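Print this page | E-mail this to a friend

Learning the names of cloth

I have fallen completely in love with old tablecloths, and I blame my trip to Hirkenberg in July. I went for the walking (the trails really are lovely) and came home with a bag so full of linen I had to wear two jumpers on the plane.

It began at the Durska market, which sets up before 7 in the morning behind the old mill. Babita Agarwal has had a stall there for nine years, and she let me unfold everything! She taught me to run my thumb along a hem to feel whether it was sewn by hand, and to hold the cloth up to the light and look for the little darns. I used to pass over anything mended. Now I go looking for the mends – some of them are so fine you could miss them from the front, and then you turn the cloth over and there's a whole tiny woven patch in a slightly different white.

The one I nearly didn't buy was a Bayram cloth, from the weaving shed of that name down by the river. The shed closed long ago but the pattern books are still in the town museum, and you can ask to leaf through them. Number 338 is a border of small stars and I would happily have it on every surface I own. The last number in the book is 3975, and I got as far as the vines before they wanted to lock up for lunch.

Washing is where I was most nervous. Babita's advice was cool water, plain soap and plenty of patience, and never to wring. I soaked mine overnight in the laundry tub, changed the water in the morning, and dried it flat on the lawn in the shade. The colour came up beautifully. For the stubborn tea stain I tried a dab of Govex on a corner first, and it didn't budge, so the stain stays. I've grown fond of it.
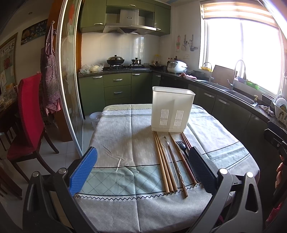

Borders are my favourite part, and I now notice them in every house I visit. A good one tells your eye where the cloth stops and lets the middle stay quiet. Diamonds and zigzags go so well together, like the pale green lattice band on this grey cloth with a black zigzag running beside it, and you can still see the long crease where it was folded. I leave the creases in mine too. Ironing a big cloth takes me half an evening, and I like the look of something that has come straight out of the cupboard.

Next I want to try weaving a narrow band myself. I've borrowed a little loom, and so far I have a wobbly strip as long as my hand and a huge grin. If anyone knows where to find cotton warp in small amounts, please leave a comment!

Recent posts
Two jumpers and a linen bag
The Hirkenberg ridge walk in the rain
My first go at darning
Quince paste, second attempt

Contact | Copyright, all words my own | Back to top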